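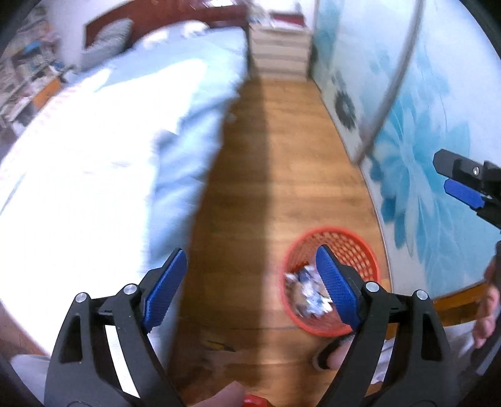 Figure 1. Bedroom with light blue bedding and a flower-patterned wall.

Who Comes to the Rally? Campaign Events and Turnout in the Skollby Mayoral Race

Student project report
Jussara Prado and Masaru Matsuda
Local Government and Elections, second-year project
December 20, 2025

1. Introduction

Skollby elected a new mayor this fall. The race had two main candidates, who are called Candidate A and Candidate B in this report because our course rules ask us not to name people in small-town studies. Both held public events in the last six weeks before the vote. Candidate A held large rallies at the fairground in Devura, the district on the east side of the river. Candidate B held smaller meetings in school gyms and on front porches, mostly in Camenzind and Zinness.

We wanted to know whether the people who went to these events were voters the campaigns still had to win over, or people who had already decided. We also wanted to know if the districts with more events had higher turnout. The second question was harder than we expected and we only have a partial answer.

2. Background

Skollby has four voting districts: Old Town, Devura, Camenzind and Zinness. The mayor serves a four-year term. The main issues in the campaign were the bus routes, the price of water, and whether the old rail yard should be sold for housing. Candidate A supported the sale. Candidate B wanted the town to keep the land and lease it out.

The last mayoral race was nearly uncontested, so it is not a good year to compare with. For turnout we used the council race before this one.

3. Method

We started planning in May, when both candidates had announced. The survey was a one-page paper form with nine questions. It asked for the person's district, age group, how they heard about the event, whether they had decided how to vote, how sure they were, and which of the three issues mattered most. It did not ask for names.

We handed out 1,000 forms at seven events, three for Candidate A and four for Candidate B. We got 597 back that could be used. Forms with no district, or with both candidates marked as first choice, were left out. We stood near the exit at every event and collected forms in a closed box. At the Devura fairground there were two exits, and we could only cover one of them for the first half hour.

We also did 44 phone interviews with people who had agreed to a longer talk. Most took ten minutes. Masaru did the calls on weekday evenings and Jussara typed up the notes. We coded the answers separately and then compared. Where we disagreed, we went back to the notes and settled it together.

4. Results

4.1 Who came

Of the 597 usable forms, 300 came from Candidate A's events and 297 from Candidate B's. This even split was not planned. Candidate A's crowds were much larger, but a smaller share of people there filled in the form.

At both kinds of event, most people said they had already decided. The share was higher at the rallies. People at the school gym meetings were more likely to mark "leaning" or "not sure." The porch meetings were in between, and the numbers there are small, so we do not read much into them.

Older age groups were the largest at every event except the second rally, which had a band and a food tent and drew more families. Several people on the phone said they had gone to that one mainly for the evening out.

4.2 How people heard about it

Text messages from the campaign were the top answer for Candidate A. For Candidate B it was a friend or neighbor. Yard signs were marked less often than we had guessed. The local paper came last in every district except Old Town, where it came second.

4.3 Issues

Water prices were the top issue in Zinness and Camenzind. In Devura it was the rail yard, which borders the district. Bus routes came third almost everywhere, although in the phone interviews people talked about buses more than anything else. One woman in Zinness spoke for a long time about the Sunday service and had marked water on her form. When Masaru asked about this, she said water was what she voted on and buses were what made her angry.

4.4 Turnout

Turnout rose in all four districts compared with the council race. The rise was largest in Devura, where all three large rallies were held. It was second largest in Old Town, where there were no events in our sample at all. Camenzind and Zinness rose by less, and by nearly the same amount as each other.

5. Discussion

The results support the first idea we had, that rallies mostly bring together people who have already picked a side. The small meetings reached more undecided voters as a share of the people there, but the rooms were small. In plain numbers, the rallies may have reached just as many undecided voters.

We cannot say that rallies raised turnout in Devura. The rail yard question was also strongest there and could explain the rise without any rallies. Old Town is a problem for any simple explanation. Two people we called in Old Town said they had walked over the bridge to the fairground, so events in one district clearly drew people from another.

6. Limits

People who fill in a form at an exit are not the same as everyone at an event. We missed one porch meeting in Camenzind when the time was changed on short notice. The form was in English only. Question 6 ("How sure are you?") used a five-point scale with no label on the middle point, and some people circled two numbers. We counted those as the lower one.

7. What we would change

We would test the form on more people first and label every point on the scale. We would also survey people who did not go to any event, with the same questions, so there is something to compare with. A third person would be needed for any site with more than one exit.

Appendix A has the survey form. Appendix B has the coding sheet for the interviews.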